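Relatório de progresso: segundo período
Projeto Norkomero de recuperação de computadores e formação básica em informática
Apresentado à Fundação Nikolaidis por Consuelo Chambi, coordenação

Começo pela melhor notícia do período: chegámos aos 400 computadores recuperados e entregues! A meta para esta altura era mais baixa, e quando escrevemos a candidatura houve quem na equipa a achasse ambiciosa. São portáteis na maioria, com uma boa parte de torres de secretária vindas de duas escolas secundárias que renovaram as salas de informática ao mesmo tempo.

1. Recuperação de equipamento

Cada máquina passa por uma ficha de entrada, um teste de memória, um teste de disco e a limpeza completa dos dados. Neste período trocámos o disco mecânico por um SSD em quase todas, e a diferença continua a surpreender quem as recebe (uma senhora do curso da manhã perguntou se lhe tínhamos dado um computador novo por engano). O sistema instalado é uma distribuição Linux leve, em português, com o LibreOffice, o Firefox e um leitor de PDF. Mantemos Windows apenas nos casos em que a pessoa precisa de um programa específico para trabalhar.

O ponto mais lento é a memória. Temos ainda 80 portáteis na prateleira com 2 GB soldados à placa, que não dá para aumentar. Yiran Cheng está a experimentar neles um ambiente gráfico ainda mais simples, e os primeiros resultados são animadores para escrita e correio eletrónico. Para videochamadas, não servem. Gostaríamos de os propor como postos de leitura nas bibliotecas de freguesia e já há uma interessada.

2. Formação

O curso de iniciação teve duas edições, uma às 10h e outra às 19h. A da noite encheu em poucos dias. O programa manteve-se: ligar e desligar, rato e teclado, pastas e ficheiros, cópias de segurança, palavras-passe, correio eletrónico. Acrescentámos uma sessão sobre mensagens fraudulentas, a pedido dos formandos, e foi de longe a mais participada. As pessoas trouxeram os telemóveis e mostraram mensagens que tinham recebido nessa mesma semana, e acabámos quarenta minutos depois da hora com toda a gente ainda a fazer perguntas.

Lihua Hao reescreveu o caderno do formando com letra maior e menos texto por página. O capítulo sobre pastas, que sempre deu problemas, começa agora com um exercício de arrumar fotografias. Imprimimos 1.542 exemplares, já a contar com as turmas do próximo ano e com os pedidos de outras associações.

3. Apoio depois da entrega

A linha de apoio funciona à tarde. As dúvidas mais frequentes são as impressoras (sempre as impressoras), a ligação à rede sem fios e a palavra-passe esquecida. Passámos a registar os pedidos no Plillwood, que é simples e permite ver o histórico de cada máquina, e já conseguimos detetar uma série de portáteis do mesmo lote com a bateria em mau estado. Foram todos chamados e substituídos.

4. Contas

Dos 3.000 euros previstos para peças, sobrou uma pequena parte, que pedimos para transferir para carregadores. Os carregadores foram mal calculados na candidatura: muitos portáteis chegam sem eles, e os genéricos baratos não nos deixam descansados. A Flandach fez-nos um preço muito razoável por um lote com certificação. O mapa detalhado segue em anexo.

5. Próximos passos

Até março queremos abrir uma terceira turma, desta vez de folha de cálculo, e terminar o guia de desmontagem para os aprendizes da oficina. Também está combinada uma primeira experiência com entregas fora do concelho. Precisamos de uma resposta da Fundação sobre dois pontos: a transferência de verba acima referida e a possibilidade de prolongar o contrato da linha de apoio até ao verão.

6. Imagens

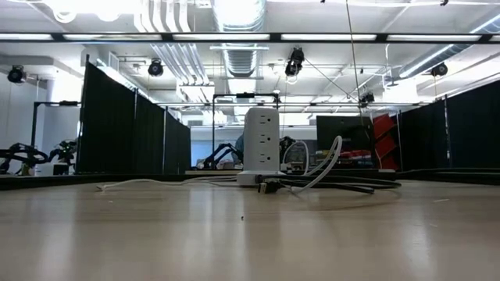
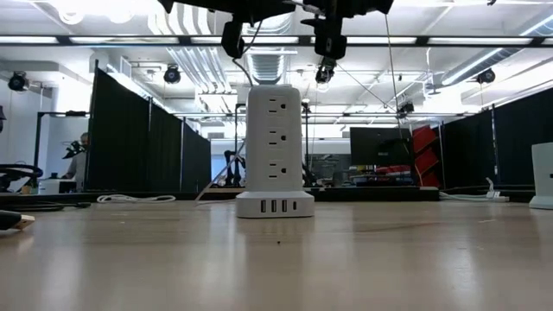
Torre de tomadas branca, nas duas primeiras.

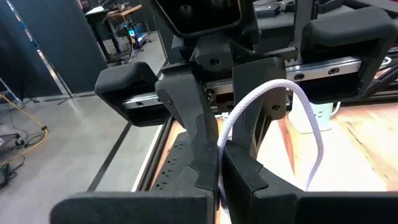
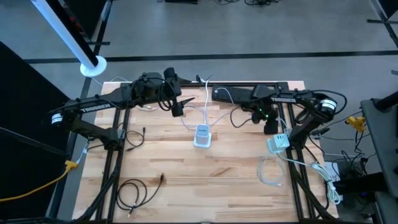

7. Observações recebidas sobre a versão preliminar

Alasdair Cruickshank: Li tudo com gosto e apoio a transferência para carregadores. Só peço que o próximo relatório separe os portáteis das torres na contagem das entregas, pois os custos por máquina são bastante diferentes e o conselho vai perguntar. Quanto aos de 2 GB, avancem com a biblioteca interessada, mas ponham por escrito quem faz as atualizações e com que frequência. E gostava de receber um exemplar do caderno novo, se ainda houver algum na oficina quando lá passar.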